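Zeltwood laundry and household swap moves to Somstead hall

The twice-yearly household swap in Zeltwood will move across the river to Somstead this July, after the old site on Kekana Street was closed for roof repairs. Doors open at 9 a.m. and the last items will be taken at 2 p.m.

Organizers said the hall at Somstead is larger than the Kekana Street building and has its own parking lot. Baskets, bins, linens, kitchenware and small furniture will all be accepted, as in past years.

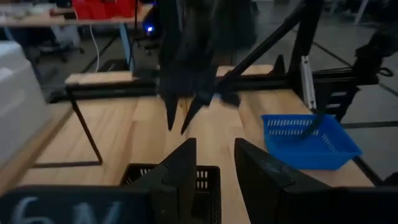
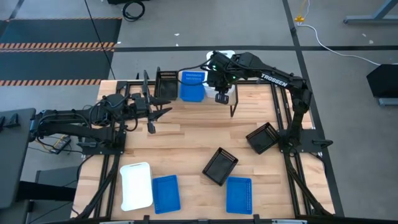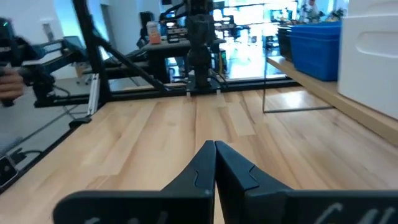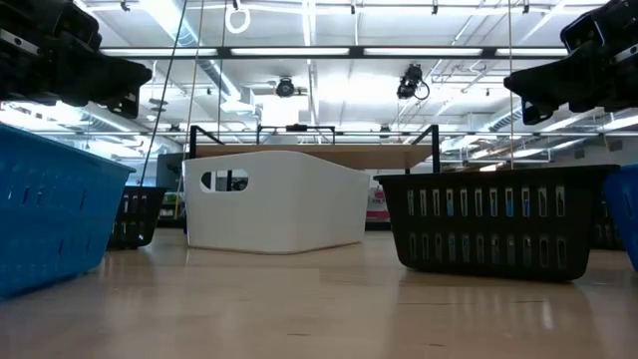

The swap works on a simple exchange. Residents bring clean, usable household goods to the front desk and get a paper token for each item. Tokens can be traded for anything on the floor, and there is no charge to enter. People who have nothing to bring can buy tokens at the door for 2 dollars each, with the money going toward the rent of the hall.

Last year's summer swap drew its biggest crowd so far, and over 3,000 items changed hands before closing. Bedding and cookware went first. Lamps were slower, and a number of them were left at the end of the day and passed on to the thrift store on Skosunska Road.

The thrift store has agreed to take leftovers again this year. It will not take mattresses, car seats, cribs or anything with a gas fitting, and those items will be turned away at the swap as well. Electrical goods are fine if the cord is in good condition, and there will be an outlet near the front desk where they can be plugged in and tested. Anything that does not power up goes home with the person who brought it.

The change of location means a few differences for regular visitors. The Somstead hall has one main entrance on the parking lot side and a second door with a ramp facing the park. Drop-offs will be handled at the main entrance. The ramp door will be open all day for strollers, wheelchairs and anyone carrying something heavy back to a car.

Parking is free, but the lot fills early when there is a ball game at the park, and one is on the schedule for the same morning. Overflow parking will be on the grass strip behind the library. The Route 17 bus stops across from the hall and will run on its normal timetable. Riders are allowed to bring a box or basket on board if it fits on their lap or under the seat.

Books and toys, which used to be mixed in with everything else, will get a room of their own. Puzzles and board games should be taped shut, with a note on the lid if pieces are missing. The book shelves will work without tokens - visitors can leave as many as they like and take as many as they like. Encyclopedias and old textbooks are not wanted.

Clothing will be limited to coats, boots and children's sizes. Organizers said adult clothing took up half the floor last summer and most of it was still on the tables at closing time. The thrift store accepts adult clothing all year at its back door and is a better place for it.

A repair table will also return. It will handle loose handles, wobbly chair legs, dull kitchen knives and small sewing jobs. Visitors can bring up to 3 things each, and repairs are done in the order people sign up. Knives should be wrapped in a towel or newspaper. The sign-up sheet is usually full by late morning, so people who want something fixed should put their name down when they arrive.

Coffee and baked goods will be sold in the hall kitchen by the Somstead school band, which is raising money for new music stands. The kitchen takes cash only. There is no ATM at the hall, and the closest one is at the gas station on the Zeltwood side of the bridge.

Work on the Kekana Street roof started in the spring. The town had hoped to reopen the building by summer, but crews found rotted boards along the north wall and the job was extended. A decision has not been made on where the winter swap will be held. The Somstead hall is already booked on most winter weekends, and the high school gym has been mentioned as another choice.

Larger donations, such as dressers and tables, need to be arranged ahead of time. A form is available at the front counter of both libraries, and it asks for the size of the piece and whether it comes apart. Large items can be brought to the hall the evening before the swap, between 5 and 7 p.m., and must be picked up by their new owners before the doors close.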